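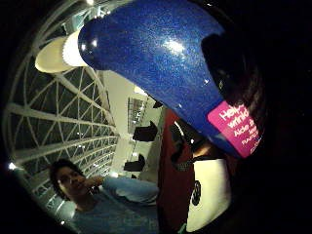

Dronthorpe House Residents' Social Group
Minutes of the October meeting, upstairs lounge

Leonora Tan took the chair and gave everyone a very warm welcome, especially the newer faces from the Tagle wing. There were 13 of us present, and apologies came from Kheri Temba, who sent her notes through beforehand (thank you, Kheri, they were a great help).

Minutes of the last meeting were read and accepted, once we had fixed the spelling of Fosesgate.

Upstairs tables and chairs
A good long chat was had on this one. The round red tables are much loved and do brighten the place up, but they show every cup ring, and Leonora reminded us all, kindly, that whoever uses a table should give it a wipe before heading off. It was agreed to keep a spray bottle and a cloth upstairs so there's no traipsing down to the kitchen. The black swivel chairs are to go back in their row beside the glass balustrade after cards, please!

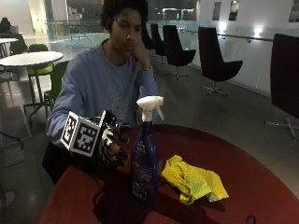 Red table upstairs, with the blue spray bottle and yellow cloth.

Sprays and cloths
Kheri's notes asked that the wrinkle spray be kept well apart from the table cleaner, and there was a lot of nodding at that. Labels are to face the front of the shelf. We will buy 2 packs of cloths from Prorkine, with spending capped at $30, and see how we go. Yellow was the favourite colour by a fair margin, though one or two held out for green.

Handrail
Fingermarks on the glass and the metal rail came up again. Leonora offered to give it all a going-over before the morning tea, and was thanked very heartily.

Other business
The urn is still slow. Kheri to ring the repairer.

Meeting closed at 2 pm, followed by lamingtons.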